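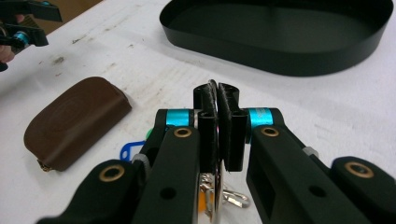
Página 2 de 21

Foro Grelada > Ofimática y automatización > Macros y VBA

Macro que recorre una hoja y copia filas a otra: cada vez más lenta y Excel deja de responder

Jeanine Kuipers
Publicado el 2020-02-10

Buenas. Mantengo un libro con macros que usamos en Goossens para separar los pedidos por almacén. El libro tiene una hoja "Entrada", donde se pega la exportación del ERP, y 26 hojas de destino, una por código de almacén. La macro lee la columna D de "Entrada", busca la hoja que se llama igual y copia la fila completa en la primera línea libre.

Con exportaciones pequeñas no hay problema. A partir de casi 2000 filas el título de la ventana pasa a "No responde" y hay que esperar varios minutos. Si se espera, termina y el resultado es correcto. El código es este:

Sub Repartir()
Dim i As Long
Dim ult As Long
Dim destino As String
Sheets("Entrada").Select
ult = Range("A65536").End(xlUp).Row
For i = 2 To ult
Sheets("Entrada").Select
destino = Range("D" & i).Value
Rows(i).Select
Selection.Copy
Sheets(destino).Select
Range("A65536").End(xlUp).Offset(1, 0).Select
ActiveSheet.Paste
Next i
End Sub

Datos adicionales:
Excel 2016 de 32 bits, Windows 10.
El libro es .xlsm y está en una unidad de red.
Las hojas de destino tienen fórmulas en las columnas de la M a la P (BUSCARV contra una hoja "Tarifas") y formato condicional.
Las columnas de la A a la L son valores, sin fórmulas.

He probado a poner Application.ScreenUpdating = False al principio. Mejora algo, pero sigue sin ser aceptable. También he copiado el libro al disco local y la diferencia es mínima, de modo que descarto la red.

Quisiera saber si conviene reescribir el bucle o si hay algún ajuste de Excel que se me escapa. No puedo instalar complementos en los equipos de los usuarios.

Trumo
Miembro

Pon esto al principio y ya está:

Application.ScreenUpdating = False
Application.Calculation = xlCalculationManual

Y al final lo contrario, True y xlCalculationAutomatic. A mí me bajó de minutos a segundos en un libro parecido. Quita también los Select, que no hacen falta. Si sigue lento, prueba a pasarte a 64 bits.

Kristof Martens
Moderador de la sección

Lo del cálculo manual es correcto, pero incompleto. Hay tres problemas distintos en el código y conviene separarlos.

Primero, el recálculo. Cada pegado en una hoja de destino invalida las fórmulas que dependen de esas celdas. Con el cálculo en automático, Excel las recalcula después de cada fila. Además, al copiar la fila completa se sobrescriben las columnas M a P con lo que haya en "Entrada" en esas mismas columnas. Si allí están vacías, las fórmulas de la fila de destino desaparecen. Comprueba si es lo que quieres.

Segundo, el portapapeles. Copiar y pegar fila a fila arrastra formato, y el formato condicional se fragmenta: cada pegado puede añadir una regla nueva con su propio rango. Abre el administrador de reglas en una hoja de destino que lleve tiempo en uso. Si hay una lista larga de reglas idénticas, ahí tienes la explicación de que la macro sea "cada vez más lenta", como dices en el título. Bórralas y crea una sola regla sobre el rango completo.

Tercero, la búsqueda de la última fila. A65536 es el límite del formato .xls. En un .xlsm la hoja llega a 1048576 filas. Con tu volumen no falla todavía, pero fallará sin avisar el día que una hoja pase de ese límite. Usa Rows.Count.

El modo de cálculo es una propiedad de la aplicación, no del libro. Si la macro se interrumpe por un error (por ejemplo, un código de almacén sin hoja) y no se restaura, el usuario se queda en manual con todos los libros abiertos en esa instancia. Por eso hace falta un controlador de errores.

La versión siguiente lee "Entrada" de una vez en una matriz y escribe solo valores de A a L:

Option Explicit

Sub Repartir()
Dim wsE As Worksheet
Dim wsD As Worksheet
Dim datos As Variant
Dim fila(1 To 1, 1 To 12) As Variant
Dim i As Long, j As Long, ult As Long, libre As Long
Dim modo As XlCalculation

modo = Application.Calculation
On Error GoTo Salida
Application.ScreenUpdating = False
Application.EnableEvents = False
Application.Calculation = xlCalculationManual

Set wsE = ThisWorkbook.Worksheets("Entrada")
ult = wsE.Cells(wsE.Rows.Count, 1).End(xlUp).Row
If ult < 2 Then GoTo Salida
datos = wsE.Range("A2:L" & ult).Value

For i = 1 To UBound(datos, 1)
Set wsD = ThisWorkbook.Worksheets(CStr(datos(i, 4)))
libre = wsD.Cells(wsD.Rows.Count, 1).End(xlUp).Row + 1
For j = 1 To 12
fila(1, j) = datos(i, j)
Next j
wsD.Range("A" & libre).Resize(1, 12).Value = fila
Next i

Salida:
Application.Calculation = modo
Application.EnableEvents = True
Application.ScreenUpdating = True
If Err.Number <> 0 Then MsgBox "Error " & Err.Number & ": " & Err.Description
End Sub

Observaciones:

CStr es necesario. Si el código de almacén es numérico, Worksheets(21) devuelve la hoja que ocupa la posición 21, no la que se llama "21". Es un error silencioso y los datos acaban en otra hoja. En tu código no ocurría porque la variable destino es String.

Si la exportación trae códigos con ceros a la izquierda guardados como texto, asegúrate de que al pegar en "Entrada" no se convierten en número. Da formato de texto a la columna D antes de pegar.

El mismo cuidado vale para las otras columnas de códigos: al asignar .Value a una celda con formato General, un texto como "0021" se convierte en número. Las columnas correspondientes de las hojas de destino deben tener formato de texto.

Se puede acelerar más agrupando las filas por almacén en un Scripting.Dictionary y escribiendo un bloque por hoja. Con tu número de filas no creo que compense la complejidad.

Sobre pasar a 64 bits: no afecta a este problema. La versión de 64 bits permite usar más memoria, pero aquí el tiempo se va en recálculo y portapapeles.

Comentarios

Jeanine Kuipers
Había un montón de reglas repetidas en casi todas las hojas. Las he borrado y he puesto tu versión. Termina en unos segundos. Lo de las columnas M a P también pasaba: los usuarios las rellenaban hacia abajo a mano después de cada reparto y yo no lo sabía. ¿Hay forma de que la macro extienda las fórmulas?

Kristof Martens
Convierte cada hoja de destino en una tabla (Ctrl+T) y define las fórmulas como columnas calculadas. Para añadir filas, usa ListObjects(1).ListRows.Add y escribe en las 12 primeras celdas de su Range. La fórmula se propaga sola. Si prefieres no usar tablas, después de escribir la fila:

If libre > 2 Then wsD.Range("M" & libre & ":P" & libre).FormulaR1C1 = wsD.Range("M" & libre - 1 & ":P" & libre - 1).FormulaR1C1

Requiere que la fila anterior tenga las fórmulas bien.

Trumo
En mi caso los Select eran casi todo el tiempo, pero no tenía formato condicional.

Jeanine Kuipers
Uso la segunda opción, los libros de Lammont leen estas hojas por rango y no quiero tocar la estructura. Marco como resuelto.

Estado: resuelto
Etiquetas: vba, rendimiento, formato condicional, matrices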